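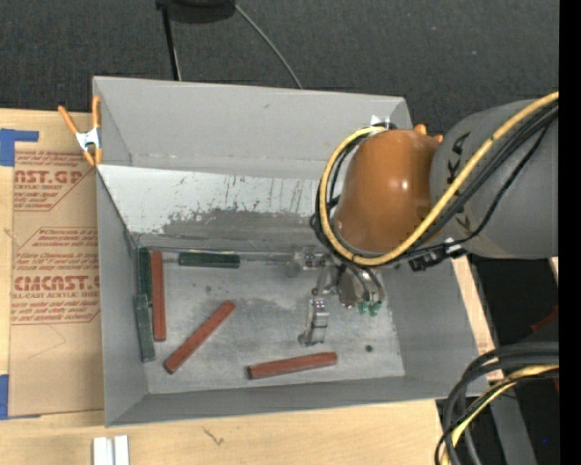

By Krešimir Zupan
Published 9 Feb 2020 | Reading age: 8 to 11 | Topic: Machines and Safety

Rules for robots that pick things up

A robot arm has a simple-sounding job when it picks things out of a bin. It has to reach in, get hold of one thing, lift it out and put it down somewhere else. You do the same when you take a pencil out of a pencil case.

The arm in the photo is orange and grey, and it is reaching into a big grey bin with reddish-brown bars and dark green bars in it. The bars point in different directions. Some are close up against the walls of the bin, and those can be awkward for a robot to pick up.

This page is about the rules people follow when they work with arms like this. Some of the rules are for the people who build robots, some are for the people who stand near them, and a few are built into the robot.

Why does a robot need rules?

A robot arm is strong and it does not get tired. It also does not know what a person is, unless somebody has given it sensors and a program to help it tell. If the program says "move left", the arm moves left. It will do that whether there is empty air on the left or your elbow.

People are different. If you are carrying a chair and your little brother runs in front of you, you stop. You didn't need a rule to tell you. A robot only stops if stopping has been planned for.

So the planning has to be done first, before the arm is switched on. The people doing it ask questions such as:

What could the arm hit?
What could it drop?
Where could fingers get squashed?
What happens if the electricity goes off?
Who is allowed to come near, and when?

Writing down the answers is called a risk assessment. Your teacher does one before a school trip. It is the same idea, with more about motors and less about packed lunches.

What is a standard?

A standard is a long set of agreed instructions. Experts from different countries meet, argue, write things down and argue again until they agree. Then the instructions are published, and companies everywhere can use them.

You use standards every day. A plug fits the socket in your kitchen and the socket at your friend's house because both were made to the same standard. A4 paper is a standard too.

There are standards for robots. The best known one for factory robots is called ISO 10218. ISO is the International Organization for Standardization, and the number is just the name of the document. It covers how a robot should be made and how it should be set up in the place where it works.

A law is something you must obey. A standard is usually something you choose to follow, although a law can point to a standard, and customers often ask for it. A company that ignores the standards would have a hard time selling its robots.

The main rules

Rule 1: Know how far the arm can reach

Every arm has a working space. It is all the places the arm and its tool could get to if it stretched out in every direction. The small arm used for lessons at the Prieto workshop in Susisgate can reach up to 100 centimetres from its base. A circle is painted on the floor there, a bit further out than that, so that visitors know where to stand.

The tool on the end counts as well, and so does whatever the tool is holding. If a robot picks up a long bar by one end, the other end may stick out a long way. The circle has to be big enough for the robot and the bar together.

Rule 2: There must be a way to stop it

Robots have an emergency stop. It is normally a large red button on a yellow background, and it is made to be hit quickly, with your palm if you like. When you press it, the robot stops moving.

The button must be somewhere people can get to it. It must not be behind the robot, because then you would have to go past the danger to reach it. It must also stay pressed in. Somebody has to twist or pull it to let it out again, and even then the robot should not start moving by itself. A person has to give it a separate command to start.

Anyone may press the emergency stop. You don't need to be in charge, and you will not be told off for pressing it if you thought something was wrong.

Rule 3: Keep people and fast robots apart

A robot moving at full speed should not have people beside it. Many factories put a fence round it, with a gate. If the gate is opened, a switch tells the robot to stop. This is called an interlock. A washing machine has something like it: the door must be shut before the drum will spin.

Instead of a fence, some places use a light curtain. This is a row of beams you can't see. When you walk through them, the beams are blocked and the robot stops.

There are also robots designed to share a space with people. They are often called cobots, short for collaborative robots. Many of them move more slowly when someone is near, and stop if they bump into something. That does not make every job safe. A gentle arm holding a sharp knife is still holding a sharp knife.

Rule 4: Look after the gripper

The part that takes hold of things is called the gripper, or sometimes the end effector. Some grippers have fingers, and some use suction cups. In the photo there is a silver finger with a small rounded metal tip, hanging over the floor of the bin.

A gripper has to hold on tightly enough that the thing does not fall, but not so tightly that it breaks. People who set up robots also have to decide what the gripper will do if the power fails. If it lets go, a heavy part could drop on someone's foot. If it keeps hold, a hand could be stuck in it. The right answer depends on the job, and it has to be written down.

Rule 5: Keep cables and hoses tidy and check them

Robots need electricity, and some need squashed air as well, which travels along a hose. You can see a thick yellow hose looping round the orange part of the arm, with black cables beside it.

Cables on a robot have a hard life. They bend each time the arm bends. If they are too tight they may pull out, and if they are too loose they may catch on something. A good habit is to move the arm slowly through all its positions and watch the cables the whole way. A cable that rubs should be moved, and a cable that is cracked should be replaced before the robot is used again.

Rule 6: Hold the bin still

The robot's program depends on things being where it expects them. A bin that slides along the table can spoil a whole morning. The arm may miss the part, or bang into the wall of the bin. So bins are fixed in place or marked out, and someone checks them before work starts.

If a part gets stuck in a corner, the rule is to stop the robot first and reach in second. That is the rule people are most tempted to break. The stuck part looks so easy to grab, and it would only take a second. The robot might be about to try again in that same second.

Rule 7: Start slowly

When a new program is tried for the first time, the robot runs at a slow speed. A trained person holds a control called a teach pendant, which has an enabling switch. The switch must be held halfway. If the person lets go, the robot stops. If the person gets a fright and squeezes hard, the robot stops too - both of those are things people do when they are scared.

Who checks all this?

At Brallum, a company that sets up robots for other firms, the safety book for new staff is 83 pages long. You read it, you are shown round, and then you are asked to explain the rules back in your own words. Until you have done that you may watch the robots but you may not work them.

The packing hall at Skirkano keeps a record. In January the robot there picked up 746 parts in a single shift and dropped a few, and each drop was written in the record with the time and the reason. It may sound fussy to write down a dropped part that hurt no one. But if the same part keeps falling at the same place, something needs fixing, and the record will show it. There are 428 entries in the record so far. Most of them are short, like "gripper pad worn, changed".

Rules you can use yourself

If you visit a place with robots, or have a robot kit at school:

Stand outside the line, even when the arm is still. A robot that is still may only be waiting.
Find the stop button before you do anything else.
Tie back long hair, and tuck in scarves and hoodie strings.
Ask before you touch.
Tell people out loud when you are going to start the robot, and wait for them to answer.
If something looks odd, stop it and fetch a grown-up.

Words to know

Cobot: a robot made to work near people.
Emergency stop: a button that stops the robot quickly.
End effector: the tool on the end of the arm.
Interlock: a switch that stops a machine when a gate or door is opened.
Risk assessment: a written list of what could go wrong and what will be done about it.
Standard: instructions that experts have agreed on.
Working space: everywhere the arm can reach.

Try this

Put some pencils in a shoebox so that they point in different directions. Ask a friend to be the robot. The robot keeps its eyes shut and only does what you say: "left", "down", "close your fingers", "up". Before you begin, agree on a stop word. See how many instructions it takes to lift out one pencil, then try for one that is right up against the side of the box.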